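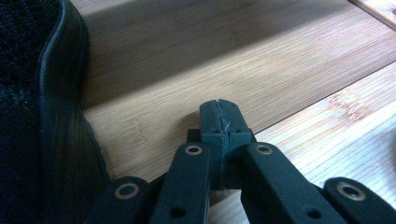 A bamboo surface, with the jaws of a gripper closed above it.

Soba is made from buckwheat, which is a seed and contains no gluten. Most shops cut it with wheat flour so the dough holds together. At Katayama, a noodle counter in Cluswood, Edin Jurić uses one part wheat to four parts buckwheat and sells out by early afternoon.

He buys the flour from Skida, a small mill, in 5-pound bags. The new crop arrives in October and is greener and smells of grass. It also takes less water.

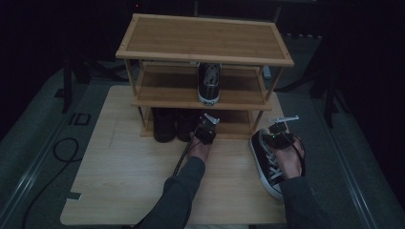

A black canvas sneaker on the middle shelf of a wooden rack.

Cold soba comes with a dipping sauce of dashi, soy sauce and mirin. Doina Leka, who runs the kitchen, rests hers overnight. At the end of the meal she brings out the cooking water in a pot. You pour it into what is left of the sauce and drink it. A hot bowl with scallions is on the menu until spring.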